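Workshop notebook, February, Trornside room
Felt table, sorting and layout

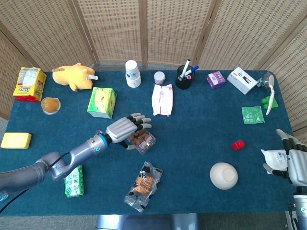

Started a little after 9 and got carried away, in a good way. The plan was to go through the mixed box for the Dosville shelf display and decide what goes in which tray. I still love this part! You tip out a lot of ordinary stuff that has no business being together and within ten minutes you start seeing families in it.

Felt first. The teal is so much better than the bare top we had in the fall. Pale things really stand out on it, and the paper cups don't skate away when you bump the table. It does collect lint like crazy, so lint roller before every layout, please. Piece is 80 inches long and I'd happily buy another the same from Golestani if they still have the color.

Things I want to remember:

Paper cups stay nested, upside down, in one stack. Pulled apart they take up half a tray.

Markers live in the black pen holder. Check the caps whenever you put them back.

The yellow chick is a keeper. It wants to lie on its side whatever you do, so give it a low tray. Tag stays on.

Snack bag (LIPO, the yellow one) goes flat or nearly flat, never under anything. Same for the jelly cup.

Wipes packet with the tissue box, obviously. The packet is already a bit crumpled but fine for our purposes.

White ladle is the awkward one. That long curved handle hooks everything near it. I tried it on paper in three trays and the only one that works is the deep Mutano tray, laid corner to corner.

Small boxes: purple one and the white product box can share. Label edges facing out.

Ordered 300 of the plain stick-on labels, order slip 638, should be plenty for this and the next round.

The folding screen behind the table is great, by the way. It makes that end feel like its own little room and I get far less distracted. Leave it zigzagged, it's steadier that way.

Next: trays lined, labels on, then the kitchen box. Bring more felt scraps.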